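Serving Cold Lemon Tea: Laying Out a Shared Table

Project report, Skeltville College, June 28, 2025

1. Background

Our group looked at how the things on a drinks table should be laid out so that one person can make a glass of cold lemon tea without having to move anything twice. The idea came from the student tea bar at Makhubela Hall, which opens again in September and has had complaints about slow service. The bar sold 1,296 cold drinks in its last term and 1,211 in the term before, so the queue is not going to get shorter by itself.

2. The layout

We divided the table into a cutting area, an ice area and a storage area. Bottles go at the far end, where they are out of the way of the knife.

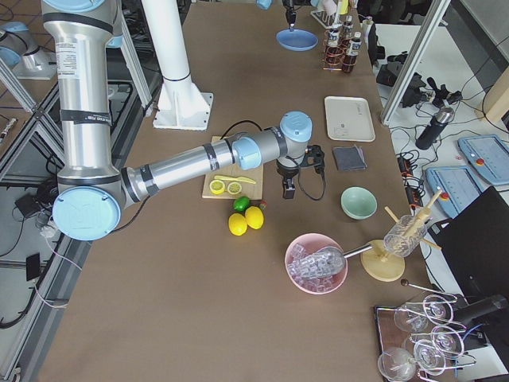
The cutting area gave us the most trouble. In our first plan the fruit was kept at the back of the table, and whoever was cutting had to reach over the board for each lemon. We moved it forward. With two slices cut and side by side on the board, the whole lemons and the lime are still in front of it, and the pink bowl of ice is over to the right with the scoop resting in it. The mug hangs upside down on the wooden stand behind the ice. We tried it on the left as well, but then it had to be carried across the board.

The knife stays on the board between drinks. We did discuss a separate knife rest — the Hekus catalogue has one — but it would have taken space we wanted for the cloth.

3. Clearing and resetting

A layout is only useful if the next person can put it back. We wrote a reset list of one line per item and asked other students on the course to follow it. Most of them managed without help. The usual mistake was to leave the tray too close to the cutting area, which makes the board hard to put down flat.

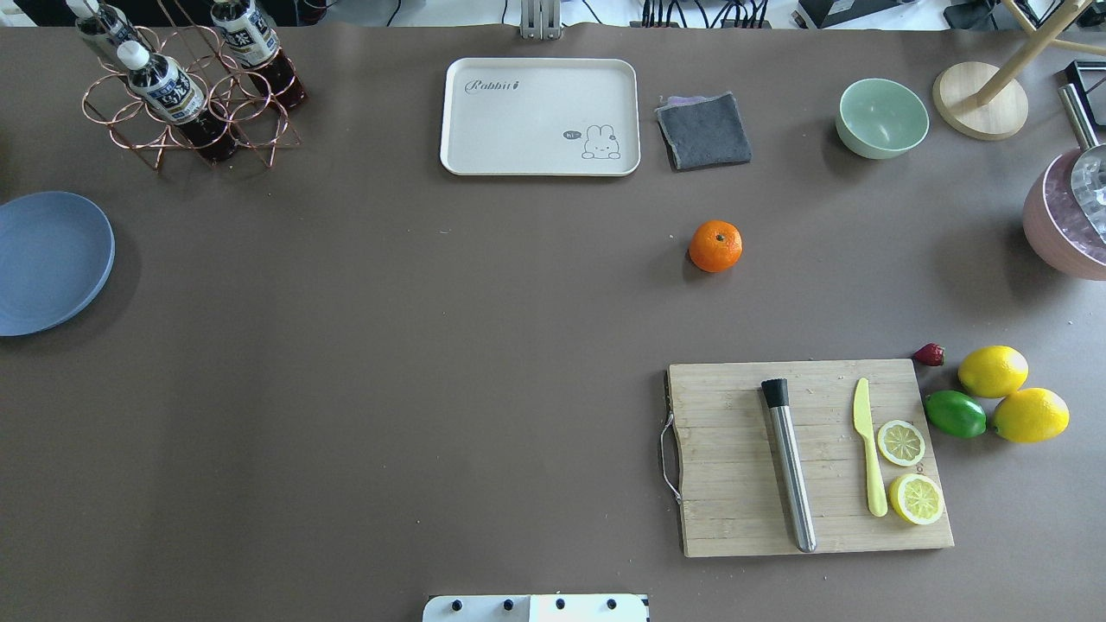

We also found that the list worked better when it began with the large items. Bowls and trays fix the position of everything else, and the fruit can come last. The cloth should be folded before it goes back, as a loose one spreads into the space kept for the bowls.

4. Costs and limits

Our budget was £50, and we spent most of it on fruit and tea. The bowls were lent by the Pullora teaching kitchen. We ran the trial on 3 afternoons, always with one person serving. We have not tested the layout with two people at the table, and the bar will need to do that before it changes anything.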